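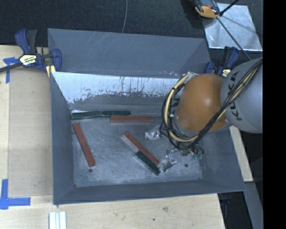
Words by Tsehay Chala, Selero
Page last updated in May

About us

Selero is a small firm in Clelton. We make and pack block sets for schools, nurseries and clubs. We started with one block, long and narrow with square corners, and most of our work is still done with it.

The block comes in two main colours, brick red and dark green. Customers ask for yellow and blue from time to time and we have made both as special orders, but the red and green sets are the ones kept on the shelf. The two colours are easy to tell apart for most children. We can also supply sets in one colour with a ridge along half the blocks, for groups where colour is a problem. Please mention this when you order.

What we sell

The Lau set is the small one, for use at a table. The Guddale set is the large one and has 532 blocks, enough for a whole class to build at once. Both come with a printed sheet of patterns: end-to-end rows, pairs laid side by side, corners, and a few walls and towers for older children. Spare blocks are sold loose in any number, and you can mix the colours.

Last year we sent out 1,206 sets. Most went to primary schools, and a fair number went to people who had used the blocks at school themselves and wanted some at home.

How we check and pack

Blocks are checked in open metal bins. Ours are dark grey with sloping sides, and they stand on pale wooden tables. They pick up scratches and scuffs on the floor and back panel, which we leave alone. We put a few blocks in at a time, red and green together, so each one can be looked at on its own. Chipped corners and patchy colour are the usual faults. A block with either goes in the seconds box.

Seconds are sold by weight at the door. They are sound to build with but may not match in shade.

Good blocks are packed by colour, red in one bag and green in the other, and the bags go into a plain card box with the pattern sheet on top. Orders of more than 1,000 loose blocks are split over several boxes so that one person can lift them.

Returns and missing blocks

If your set is short, tell us the colour and how many, and we will post them to you free of charge. You don't need to send the box back. If blocks have been lost over the years, we can top up any set we have made. The size has stayed the same since the first batch, so old and new will fit together, although older reds may have faded a little.

Visiting

The door is open on Thursday afternoons until 4. School groups are welcome at other times if you write to us first. There is parking in the yard, and the entrance is on the left-hand side.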